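Muvar Household Tasks Program
Interim Progress Report to the Bednarek Fund
Prepared by Kimie Kudo, Program Lead
Reporting period ending January

1. Purpose of this report

The Fund asked us to report at the midpoint of the grant on one question: which everyday household and shop-floor chores can be handed to a machine today, and at what level of supervision. This report covers the work completed at the Clelten site, the spending position, and the changes we propose for the second half of the grant.

2. Work completed

The program set out to study 16 chores. They were chosen with the Fund's program officer at the start of the grant and fall into two groups. The household group includes wiping tables, clearing and putting away small items, folding towels, and sorting cutlery. The shop-floor group includes shelf facing, opening cartons, and tidying a packing bench.

Demonstrations are recorded by staff using hand-held grippers, and the recordings are then used to train the control policy that runs on the arm. We have collected 4,000 demonstrations to date, which meets the target in the grant agreement. Collection was slower than planned in the first months while staff learned to keep the grip steady and to approach objects from a consistent side. The instruction sheet was rewritten twice, and new staff now complete a full morning of practice before their recordings are accepted.

Tabletop work has received the most attention. Surfaces covered with paper are treated as a separate condition from bare wood, as paper can lift or wrinkle under contact and marks on it are easily confused with folds and shadows.
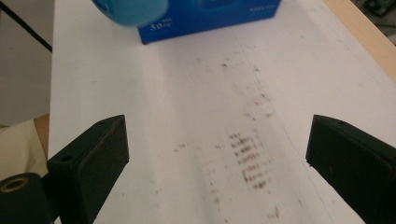
Evaluation follows the same procedure for every chore. The arm is given the task from a fixed starting layout, then from layouts it has not been trained on. A reviewer who did not take part in the recording decides whether the result would be acceptable to a person living or working in the space. Partial results are logged as failures. We recognize that this is a strict standard, but a table that is mostly clear still has to be cleared by someone.

3. Findings so far

Three of the chores can now be left to the machine with a person nearby but not watching: sorting cutlery into a tray, moving boxed goods from a bench to a shelf, and placing small rigid items in a bin. Performance on these held up when the layout was changed.

Table clearing is close to that level when the objects are rigid and well separated. Results fall off when one object partly hides another, or when a smooth, rounded item has to be lifted from beside a box. In those cases the fingers tend to close early or push the item away.

Wiping remains unreliable. The arm follows the wiping motion well, but it does not judge well when to stop. It will pass over a crease several times as though it were a stain, and it will leave small specks that a person would notice at once. Towel folding is further behind and we do not expect it to reach an acceptable level within this grant.

Our assessment at the midpoint is that machines can take on narrow, repeated chores in a prepared space. They cannot yet be given a room and asked to tidy it.

4. Equipment and staffing

The grippers supplied by Dandel have performed adequately. Finger surfaces show scuffing with regular use, and we have begun inspecting them at the start of each month. One recording post was vacant for part of the period and has been filled.

5. Budget

Spending is within the approved total. Staff costs were below plan owing to the vacancy, and equipment costs were above plan owing to replacement fingers and cabling. We request approval to move the unspent salary amount to the equipment line.

6. Proposed changes

We propose to drop towel folding from the evaluation and to apply that time to wiping and to cluttered tables. We also propose that 2 outside reviewers join the final evaluation, so that judgments of acceptable results do not rest with our own staff alone.

A response on both proposals before the next collection block would allow us to schedule staff accordingly. Detailed results by chore are attached as Annex A, and the revised instruction sheet as Annex B.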